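Notes from the Tamarton visit (for those who missed the bus, and for those who slept on it)

Okay, so a few of you asked me to write up what we saw at the open day, and I promised I would before the next lab. These are my notes plus a bit of extra so they make sense with chapter five. Bring them on Tuesday.

We started in the simulation room, which I'd been looking forward to all month! Oldřich Vaněk ran the demo and he went fast, so let me slow it down. The task was door opening. It sounds dull until you try to code it. A door only moves along an arc, so once the gripper is holding the edge, the hand has to follow that arc too. Pull in a straight line and you either slip off or fight the hinge (and the hinge usually wins).

Terms to know for the quiz:
Contact point: where the fingers meet the door. Farther from the hinge means less force but a longer path.
Compliance: how much the arm gives when the door pushes back.
Episode: one full try, from the start pose to success or time out.

Their training run was over 4000 episodes, all in simulation, with the cabinet's position shifted a little each time. Khanyisile asked why they bother shifting it, and that's a great exam-type question. If the cabinet never moves, the arm can learn one motion by heart and fall apart when anything changes.

We also talked about where to grab. A handle gives the fingers something to close on, but once a door is ajar you can take it by the edge and keep going, as the arm does in the picture at the end of this handout. Think about which one you'd pick for Mesero, our own lab arm, with its short fingers.

Homework: sketch the gripper's path for a door swinging from closed to 90 degrees, seen from above. Mark the hinge and at least 10 points along the arc, and draw which way the hand faces at each one. Half a page is plenty.
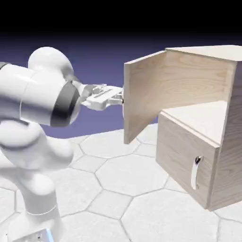 Mélanie Bélanger wrote back that she'd tried the sketch with the hand kept at one fixed angle, and by the halfway mark the fingers were twisting against the door, so could we please go over wrist rotation before anyone touches Mesero.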